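Manipulation Software, Unit 5: Two Arms, One Tray
Course handout, read before the lab

This unit covers the control stack for the brick sorting task: perception, grasp selection, arm scheduling and error handling. You should already have the Unit 4 code running in simulation. Kinematics is not repeated here.

The task is simple to state. Loose toy bricks lie on the floor of the cell. Each brick goes into the tray compartment that holds its color: red on the left, blue in the middle, yellow on the right. Both arms may work at the same time.

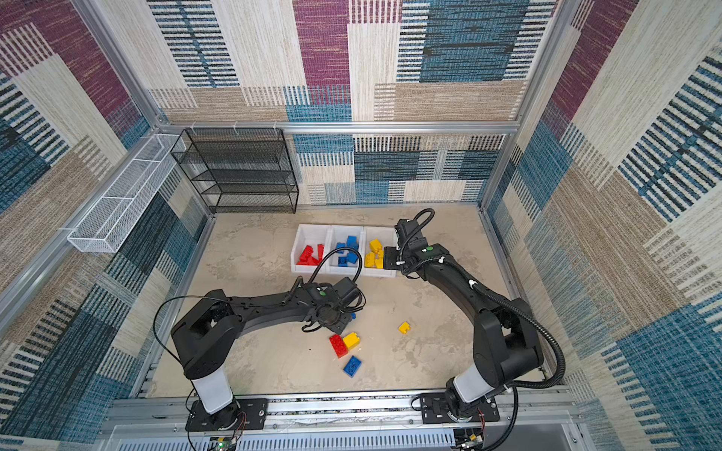
Plunditz, May

5.1 Process layout

The stack runs as five processes on one host. They exchange messages through Wosetti, the message layer used in the earlier units.

perceive: finds bricks and publishes a list of color, pose and confidence
assign: gives each brick to the left or right arm
plan: computes an approach, a grasp and a place motion
guard: checks the two planned paths against each other
drive: sends joint targets to the arms at 100 Hz

Only drive may talk to the hardware. If your code opens a second connection to an arm, drive will refuse to start.

5.2 Frames

Three kinds of coordinate frame matter. The cell frame has its origin on the front rail, midway between the two mounting plates. Each arm has a base frame at its own plate. Each wrist camera has a frame that moves with the wrist. All brick poses are published in the cell frame. A pose measured by a wrist camera must be transformed using the joint angles at the time of capture, so look these up by timestamp. Using the latest joint angles gives an error that grows with wrist speed and is easy to mistake for bad calibration.

5.3 Perception

Color segmentation runs first, in hue and saturation only. The floor is pale and low in saturation, so a single threshold removes most of it. The patterned wall panels are harder: they contain maroon and teal areas that can pass the red and blue thresholds. Mask everything outside the floor polygon before segmenting. The polygon is in the cell config file and must be redrawn if the fixed camera is moved.

Bricks already in the tray must also be masked, or assign will try to sort them again. The tray has its own polygon, grown by 5 mm on each side.

Segmentation alone fails on piles. Two touching bricks of the same color come out as one blob, and a brick partly under another gives a blob with the wrong center. The second stage uses the wrist view to split blobs by edges and to decide which brick is on top.

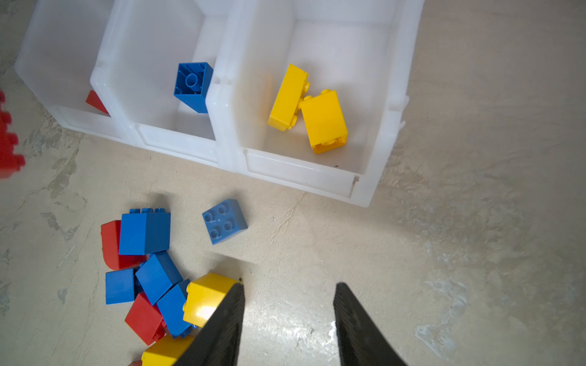 The top brick gets a clearance score, computed from the free floor or free air on both sides of the closing fingers. A brick lying flat and apart from its neighbors scores high and should be taken first. In a pile, take the brick with the highest score, then run the wrist stage again. Do not queue several grasps from one view of a pile. Removing one brick often shifts the rest.

Studs help with orientation but cannot be relied on. A brick on its side shows them along one edge, and an inverted brick shows none. If no studs are found, pose falls back to the outline and confidence is capped at 0.5.

5.4 Assignment and sharing the tray

Assign by reach cost first, then by color. The tray is a shared resource with one lock per compartment. The middle compartment needs care, as both arms reach it at a poor angle to each other. An arm holding the middle lock also blocks entry to the compartment on the other arm's side until its wrist is back above the safe height.

Lock order is left, middle, right for both arms. Any other order can deadlock.

5.5 Lab work

a) Run the Zultham replay set through perceive. It has 30 recorded piles, 19 of them with at least one hidden brick. Report missed bricks and false splits separately.
b) Replace the clearance score with one of your own. Keep the function signature.
c) Remove the lock order and record a deadlock in simulation. Include the log.
d) Run your version in the cell at reduced speed, with a hand on the stop button.

Submit code and a short report through the Panganiban server. Logs longer than 100 lines go in a separate file.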